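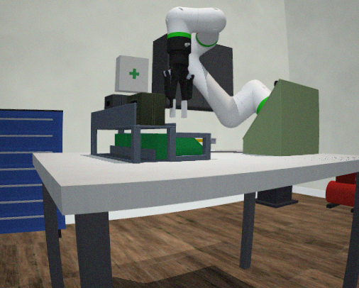 The Otters of Gudville Creek

By Araceli Escobar

Five-forty in the morning and Renato Domínguez is already up to his thighs in the creek, waving me over. Tracks. Fresh ones, in the mud under the footbridge. Five toes, a drag mark where the tail came down, then nothing. Water.

"She went through maybe an hour ago," he says. Whispering, though there's only me and a heron.

River otters were gone from this stretch for longer than most people in Gudville have been alive. Trapped out, then the tannery upstream, then the tannery's leftovers. Kids here grew up thinking otters were a zoo animal. Then a fisherman sent Domínguez a blurry phone picture of something long and brown eating a crayfish on a log. He figured mink. It was not a mink.

That was three winters back. Now there are at least 3 adults using the creek between the Echeverría farm and the old Brimico mill, and this June a female was seen with pups. Two for sure. Ulises Lucero, who runs the bait shop, swears there was another one behind her in the reeds.

What does an otter need? Fish, mostly. Crayfish when the fish are deep. Frogs, a duckling if it's slow. An adult can go through a couple pounds of food a day, more in the cold, and it doesn't carry much fat, so it can't skip many meals. The fur does the work of keeping it warm. Two layers, long guard hairs on top and a dense underfur that holds air against the skin. Get oil in that and the animal's in trouble fast.

They don't dig much either. They borrow. Old beaver lodges, a muskrat hole made bigger, the hollow under a sycamore root. Which means no beavers, fewer otters. The beavers came back to Gudville first, and half the town hated it. Flooded the Echeverría hayfield twice. Pipes went through the dams to hold the water level down, and tempers cooled some.

Yasir Farooqui does the part of the job no one else wants. Scat. Otters leave it in the same spots over and over, on a flat rock or a point of land, and he collects it in jars. Fish scales, bits of shell, a smell he calls "low tide in a hot car." He has 153 samples in a chest freezer in his garage. Of those, 99 had crayfish in them. Trout turned up in far fewer, a number he likes to read out loud to the anglers.

And the anglers need to hear it. Octavio Lagos has fished here since he was six and he's not a fan. "They sit in the good pool all morning. You're done." He's got a pond up on Dellirard Road too, stocked, and thats a fair complaint, because a stocked pond to an otter is a buffet. He lost most of his bluegill in a week. There's a fence now. Buried at the bottom, overhang at the top. So far it's holding.

The bigger worry is the road. Route crosses the creek at a culvert that runs full after rain, and an otter won't always swim against that. It climbs out and crosses on top. Two have been killed there. Domínguez wants a dry shelf bolted inside the culvert, a ledge wide enough to walk on. Some 60 feet of it. He's asked the county. The county is thinking.

We wait until nearly eight. Mist off the water, cold feet, bad coffee. Then a line of bubbles comes down the far bank, and a flat wet head pops up, looks right at us, and snorts. Gone again before I get my notebok out.

Domínguez marks the time on his hand with a pen. He'll be back Monday.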